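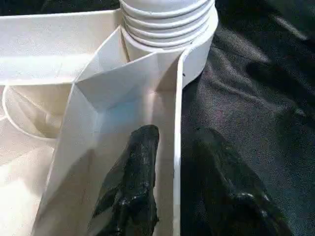 White folded object, Mesine reading room, August 2025

Mesine Reading Room: progress report to the Mancuso Fund
Prepared by Eulalia Aravena

The Umville branch lent 2,796 books this period, mostly picture books and large-print novels. Evening hours began as planned. Maximiliano Riquelme runs the adult reading group, which has 30 members on its list. We spent $400 on shelf labels and book repair tape. The Foltico catalog move is behind schedule because older records have to be typed in by hand.

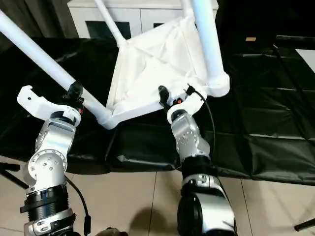
When will the catalog be finished?
The children's section will be done in October, and the local history shelves will follow after that.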